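The Plidham community kitchen opened in December with 3 cooks and a single stove. Its coordinator met us to discuss how the service has changed.

"We began with 92 meals a week," the coordinator said. "The figure is now almost 600, and the menu has had to follow." Most vegetables come from growers near Fivilura, who deliver early and are paid on the same day.

The kitchen keeps to plain dishes — soups, bakes and a stew — and asks diners each month what should stay. "The lentil bake was removed twice," the coordinator said. "It was asked for again both times."
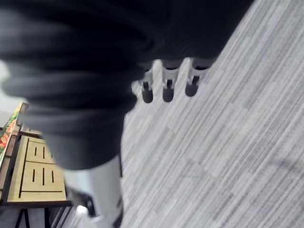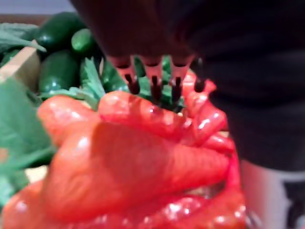

## Funding and the year ahead

A grant from the Driketti Fund pays for fuel and rent. Food is met from donations and a small charge, which is waived on request.

"We should like to open for a second evening," the coordinator said. "The hall is free, but the cold store is full by noon." A decision on a larger store is expected before the grant is renewed.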